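The passenger ferry Dedamden will make her last scheduled crossing at the end of the month, after the operator decided against paying for another hull survey.

Hosuva Ferries told staff on 07/06/2018 that the 604 ton vessel would be withdrawn and offered for sale with her engines, lifeboats and most of her deck fittings in place. The smaller Ryu will take over the harbour run until a replacement is found.

Dedamden was launched in 1961 and spent her first years carrying passengers and mail to the outer islands. She was licensed for 800 passengers in those days, though the number came down twice as the safety rules changed. The after saloon was closed to the public in the 1990s and has been used for storing life jackets ever since.

Operations manager Esperanza Escobar said the ship was sound but getting expensive.

"Her plating was checked in May and there are sections along the waterline that would have to be renewed before we could put her through survey again," she said. "We priced the work at two yards. Neither figure was one we could carry on the fares we charge."

The yards also wanted her out of the water for 12 weeks, which would have meant chartering another vessel over the busy season.

Ms Escobar said none of the permanent crew would lose their jobs. Two deckhands and an engineer are moving to Ryu, and the rest will go to the vehicle ferries on the northern route.

Ryu is a twin-screw boat built in 1988. She is faster than Dedamden but has a good deal less room, and passengers with bicycles are being asked to travel outside the morning peak. The timetable stays the same on weekdays. On weekends the first sailing will leave 20 minutes later than it does now, and the late return on Sundays will be dropped until spring.

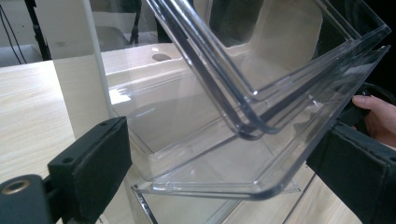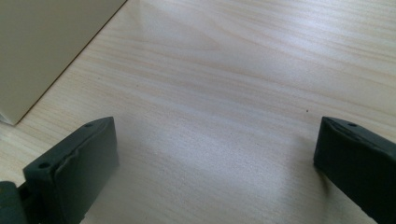

Captain Byung-chul Ji, who has been master of Dedamden for nine years, will take the final sailing. He said she was a heavy ship to bring alongside in a westerly, and that most of the younger officers had learned their berthing on her.

"She has a single screw and she carries her way for a long time," he said. "You have to start thinking about the wharf well before you get to it. If you can put her alongside at low water with the breeze behind you, you can handle anything else we've got."

He will go to Ryu as relief master before retiring next year.

Inquiries about the sale are being handled by ship brokers Tosomia. Broker Seo-ah Ban said she had spoken to three parties so far, one of them interested in a static berth as a restaurant and function venue. The other two want to keep her running - one as a day cruise boat and the other on a lake service, although the second would need to find out whether she could be moved there at all. Her draught is the main difficulty.

Ms Ban said the owners had not set a reserve and would look at where the ship was going as well as the price. Scrapping had been discussed but would be considered only if no buyer came forward by the end of the year. Berthing fees at the lay-up wharf are being paid until then.

Ladi Mohammed, of the harbour's steam and motor vessel society, said members would like to see the main engine kept in running order whoever ends up with her. It is a six-cylinder direct-reversing diesel, the second of its type fitted to a local ferry, and the society believes the other was broken up with its ship in the 1980s.

"They stop it and start it again in the other direction when they want to go astern," Mr Mohammed said. "You can hear it from the wharf. It would be a shame to see it go quiet in a restaurant."

The society has asked for the ship's logbooks and the builder's drawings, which are stored at the ferry office in the old ticket hall. A-yeong Bae, who looks after records for the company, said the drawings would be copied first, as a buyer would need a set. Some of the early logbooks have water damage and are being dried and sorted.

Tickets for the last crossing go on sale at the wharf kiosk on Monday at the normal adult and concession fares. There will be no phone bookings. The ship will leave the city side at 5.40pm and return with passengers at 7pm, then go directly to the lay-up wharf.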